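Robotics Club Gets a Grip

It has been a busy February for the Tunau robotics club! Our 19 members have spent the winter working on grasping, and they're doing all of it in simulation this term, so everybody gets a robot hand to work with at the same time. Orysia Hnatiuk and Petro Derkach set up the first practice table, and the rest of the club has been adding to it ever since (there was a long debate over which fruit to include).

The task sounds simple: pick up the lemon, move it over to the pink plate and let go. Getting robot hands to do that is another story, and the students have learned a lot about where the thumb needs to be before anything starts to close.
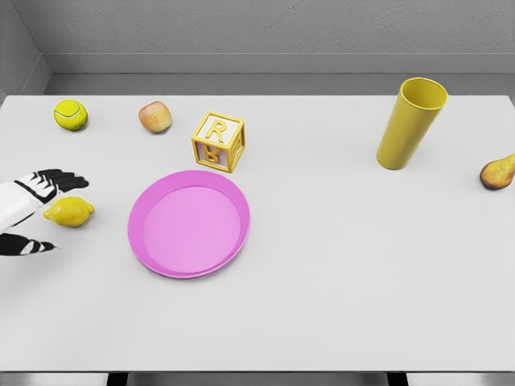

Each team gets 60 tries per round, and the score is the number of lemons that end up on the plate. Asnakech Zeleke's team leads at the moment with a slow, careful approach from the side – they worked on the wrist angle for two whole meetings and it shows. Petro's team is close behind and already talking about the tennis ball.

Round 4 starts Monday at 3:30 in the computer lab, and families are very welcome to come and watch on the big screen. Sessions run 90 minutes. New members can still join, no coding experience needed! Just talk to our coach, Reginald Baptiste, before or after any meeting.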